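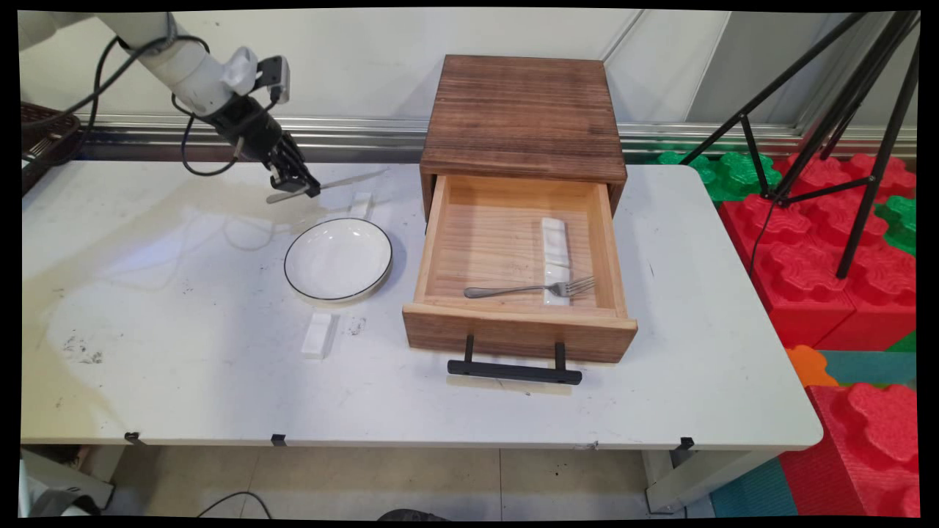
The day the gripper let go

2021-03-03

Well, I promised an update on the table-setting job, and I'm afraid it's mostly the story of a dropped knife! We had been having such a nice February too. Fork, knife, plate, drawer, over and over, and the arm had got through 330 runs without me once having to jump up from my chair.

Then on the next one it picked up the knife, swung toward the drawer and simply opened its fingers halfway there. Down it went, off the table and onto the tiles, a hand's width from my foot (in slippers, I'm sorry to say, which I have since been told off for).

I spent the whole evening in the logs, with a pot of tea going cold beside me. The grip force had been sagging for a good while, a tiny bit each run, and the Atovora software only gives a warning once it hits zero. Lovely! So I've set my own limit, and now the arm stops and holds still well before that point. I've also ordered new finger pads from Ernberg, and I'm using the butter knife until they come. Closed shoes too, every time.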